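Wednesday notes: teaching the arm to ask for less

I've been itching to write this one up all week! Regular readers will know that Ga-eun Lim and I have been trying to get a cheap arm to learn from a small number of demonstrations, and that for most of the spring it learned very little. Well, on Monday evening it all went a bit better, and I've been grinning at people in corridors ever since.

The old recipe was simple. One of us drives the arm by hand, we record the joint angles and the video, and a network learns to copy what we did. We had 900 recordings and a policy that was lovely when everything sat where it had sat before, and hopeless when a brick moved by the width of a thumb. Elsa Torvik (who has far more patience than I do) kept saying we were collecting the wrong 900.

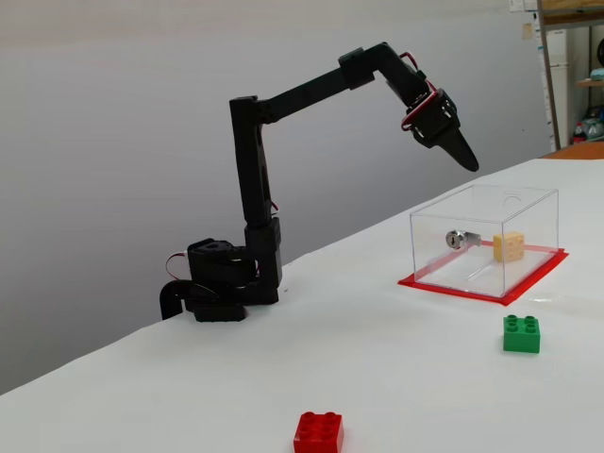 Her idea, which we've been calling Vinon, is to let the policy choose which demonstrations it wants next. We train five copies of the same network from different random starts and show them all the same view. Where they agree, we leave them alone. Where they pull in different directions, we set the table up like that and record a fresh demonstration. The disagreement score is worked out for each point along the movement, so you can see the doubt rise and fall as the arm travels. With the gripper up in the air the copies barely differ, but ask them to choose between the green brick out on the table and the pale yellow one inside the clear box and they squabble like mad – wonderful to watch on a graph.

The bit that made me whoop was how few extra recordings it took. After seven rounds of asking, nearly all of the moved-brick trials came good, and the reaching looks smoother too. I want to be careful, as we've only run it on two arms and both live in our lab. Ga-eun is rewriting the scoring code so it runs while the arm is moving, and I'm hoping to have that working well before December.

If you've tried anything similar with more than five copies, do leave a comment – I'd love to know where the gains stop.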